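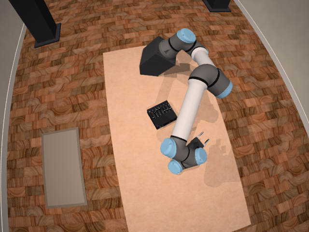 Most lost time in the Fullgate robotics club goes to scene setup, and very little of it to the control code. The tips on this page come from the slider project, in which each student team programs a simulated arm to move one slider on a control box to a set position and leave the others alone. They assume the club's standard scene file, opened in Murneo on the lab machines. Start by checking where the box is relative to the base. It should be on the open tabletop beside the forearm, well clear of the pedestal, and turned slightly off the line of the table. Leave the angle in. A box squared to the table hides errors in the rotation step, and those errors come back when the judges at Durnuvard load their own layout.

Placing the box

Set the position of the box from its center and the height from its bottom face. Mixing the two is the usual cause of a box that jumps when the simulation starts. If it jumps, the bottom face is below the tabletop and the solver is pushing it out. Raise it a hair, let it settle, then copy the settled height back into the scene file.

Give the box enough mass that it stays put under a light side push. We use 1050 grams. Below that, a finger that lands slightly off the handle moves the whole box, and the log still reports contact. Teams have spent an evening tuning a slider joint that was never moving.

Do not fix the box to the table to get around this. The competition layout does not, and a fixed box will let you get away with far too much force.

Approaching a handle

Come in from above. Bring the wrist to a waiting point over the controls with the fingers straight down, stop, and check the pose before descending. A waiting height of 100 mm above the top face clears every handle and still keeps the elbow out of trouble.

Open the fingers no wider than you need. The handles are close enough together at some settings that a wide opening catches the neighbor on the way down. If two handles are side by side, approach with the fingers closed and push with one fingertip. Pushing is less accurate than gripping, so finish with a slow pass.

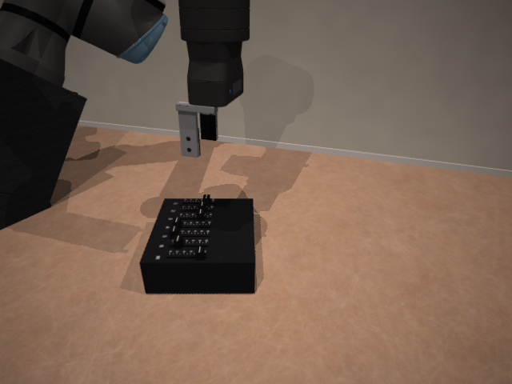 Keep travel speed and contact speed as separate values in the script. Our defaults are 30 mm per second for anything near the box and whatever the team likes elsewhere. Khanyisile Lekota's team used one speed for both through June and had to rewrite every motion block when they split them.

Move the slider along its own track direction, read from the box, and never along a table axis typed in by hand. With the box at an angle, even a short stroke along the wrong axis will load the handle sideways and drag the box around.

Cameras and shadows

Use an overhead view for layout and a low view for contact. The overhead view is poor for judging finger height. The low view is poor for judging where the box is along the table. Save both as named views so that everyone on the team is looking at the same thing.

Leave shadows on. The arm and its pedestal throw large ones across the tabletop, and teams that detect the box by dark pixels tend to find a shadow first. Keerthana Fernandes wrote a short filter for this that compares two light positions; it is in the shared folder under Khumalo, the name of her old team. Read the comments at the top before using it.

Before saving a run

Reset all sliders to random positions, then run the script 6 times without touching anything. Save the log even if a run fails. Name the file with the team name first and the scene version second. Runs saved under "final" or "test" are deleted when the disk fills up.

Related tips
Labeling cables on the practice bench
Cleaning and storing gripper pads
Why your joint limits are in the wrong units
Packing list for Durnuvard

We use cookies to remember your display settings and to count page visits. By continuing to browse you accept this. Cookie settings | Accept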